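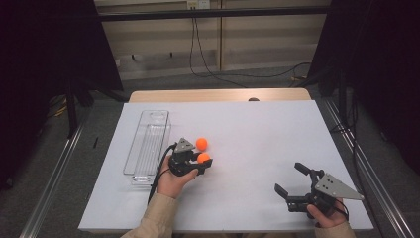 Reading time: 1 minute

Setting Up a Tray Sorting Station

Tray sorting is a short tabletop activity in which small balls are moved from an open surface into a container. These instructions apply to all Dirkwood activity rooms.

Before the session

Place a flat white board on the table. Orange balls show up clearly against it, and two are enough for a first round. Set a long, clear plastic tray near the left side of the board, with its length running away from the participant. The tray should be empty at the start. A tray with a ribbed bottom is preferred — balls roll less once they are inside.

During the session

1. Place the balls to the right of the tray, within easy reach.
2. Move one ball at a time. Lift it clear of the tray wall before lowering it.
3. Return any ball that leaves the board to its starting place.
4. Stop after 20 minutes, even if a round is unfinished.

After the session

Wash the tray and balls in warm water and wipe down the board. Return all items to the Karholm cabinet, shelf 11. Report cracked trays to Brenda Urrutia at extension 2502.

Last reviewed 02/10/2026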